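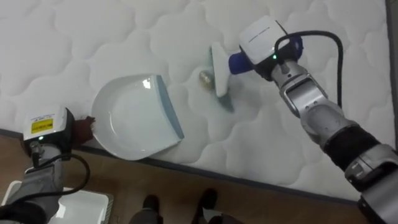 *Item 14, mattress sweep: brush in the right gripper, dustpan in the left.*

**Acceptance checklist: Lumamley two-arm housekeeping kit, trial hire**
Site: Brorkia guest apartments, second floor
Supplier: Prultetti
Period: October
Result codes: P = pass, C = pass with comment, F = fail, N = not tested

Read with the supplier's setup sheet, revision C. Comments apply to the unit as delivered. Software settings were left at the supplier's defaults except where noted under item 11.

## A. Before power-on

| No. | Check | Result |
|---|---|---|
| 1 | Base level, casters locked | P |
| 2 | Arm mounting bolts marked and marks aligned | P |
| 3 | Camera housings tight on both grippers | C |
| 4 | Cable loops clear of joints through full travel | C |
| 5 | Emergency stop reachable from the foot of the bed | P |
| 6 | Power lead routed away from walkway | F |

**Item 3.** Left housing had slight play when pushed by hand. Tightened one quarter turn with the supplied key. The setup sheet gives no torque value. Supplier to provide one.

**Item 4.** Each arm has a black cable that stands well out from the arm in a loop. Slack is needed for wrist rotation, but the left loop hangs low enough to catch on a bed corner or a shoe. Two extra clips are requested on the left side. Recheck wrist travel after they are fitted. Do not use tape as a permanent fix.

**Item 6.** Lead crosses the route between bed and door. A floor cover is to be in place before the next session. Retest required.

## B. Power-on and stop functions

| No. | Check | Result |
|---|---|---|
| 7 | Green indicator lit on both grippers before motion is enabled | P |
| 8 | Emergency stop halts both arms | P |
| 9 | Arms hold position after stop, no visible drop | C |
| 10 | Restart requires a separate deliberate action | P |
| 11 | Speed limit active | C |

**Item 9.** Right arm settled slightly when stopped at full reach. No contact with the bed. Acceptable for light hand tools. Not acceptable for anything with a blade, a hot surface or an open container of liquid, none of which are in the scope of this hire.

**Item 11.** Limit was supplied at 300 mm/s. Reduced to 70 mm/s for all work with a person inside the marked area. The change has to be entered again after every restart. This should be a stored setting. Raised with Prultetti.

## C. Tools and grip

| No. | Check | Result |
|---|---|---|
| 12 | Dustpan handle seated fully in left gripper | P |
| 13 | Brush handle seated fully in right gripper | C |
| 14 | Sweep toward pan on mattress surface | C |
| 15 | Pan lip free of nicks and hard edges | P |
| 16 | Tools released on command, no sticking | P |
| 17 | Loss of grip reported to operator | N |

**Item 13.** The brush is held by its blue handle. It turned in the gripper twice during the session when the bristles were pressed hard into the surface. Grip force was left alone. A handle with a flat side, or a sleeve over the present one, would be a better remedy than more force.

**Item 14.** Test piece was a small gold-colored object placed between brush and pan. The mattress is quilted in puffed panels with sunken seams, and this is a harder surface than the one in the Lumamley data sheet, where all figures are for flat flooring. The blue-gray rubber lip of the pan is straight. On a quilted surface it can bridge a seam and leave a gap underneath, and a small item may pass below it.

Of 53 sweeps logged, 30 put the piece in the pan on the first pass. The rest needed a second pass or were stopped by the operator. No fabric damage was found on inspection of the stitching and the piped border afterward.

Recommended: approach along the seams where the layout allows, and keep downward pressure on the pan low. A softer lip should be tried if Prultetti can supply one.

**Item 17.** Not tested. The supplier could not confirm how the fault is meant to appear on the operator screen. Do not record as a pass on the basis of the manual alone.

## D. People and floor area

| No. | Check | Result |
|---|---|---|
| 18 | Marked area visible from all sides of the bed | P |
| 19 | Closed shoes worn inside marked area | P |
| 20 | Floor clear of loose items inside arm reach | C |
| 21 | Standing position agreed before motion is enabled | C |
| 22 | Second person at the stop button when area is occupied | P |

**Item 20.** White tray on the floor at the left side to be moved outside arm reach during sweeping. It is close to the left arm cable (see item 4).

**Item 21.** The setup sheet allows a person to stand at the edge of the bed between the two arms. At the reduced speed this was accepted for the trial. It is not accepted for routine use. Add a floor mark farther back, and have the position called out before each start.

## E. Cleaning and storage

| No. | Check | Result |
|---|---|---|
| 23 | Brush and pan removed and wiped after use | P |
| 24 | Gripper pads free of dust and fiber | C |
| 25 | Arms parked, power isolated, key removed | P |

**Item 24.** Short fibers on both sets of pads at the end of the session. Brush off daily. Replacement pads are not in the spares box and should be listed in the Lachance quote.

## Open actions

- [ ] Floor cover for power lead (item 6)
- [ ] Torque value for camera housings (item 3)
- [ ] Cable clips, left arm (item 4)
- [ ] Stored speed limit (item 11)
- [ ] Handle sleeve or replacement brush (item 13)
- [ ] Loss-of-grip test procedure (item 17)
- [ ] New standing mark (item 21)
- [x] Left housing tightened (item 3)

Status: hire may continue at reduced speed after item 6 is closed. Purchase decision held until items 13 and 17 have been retested.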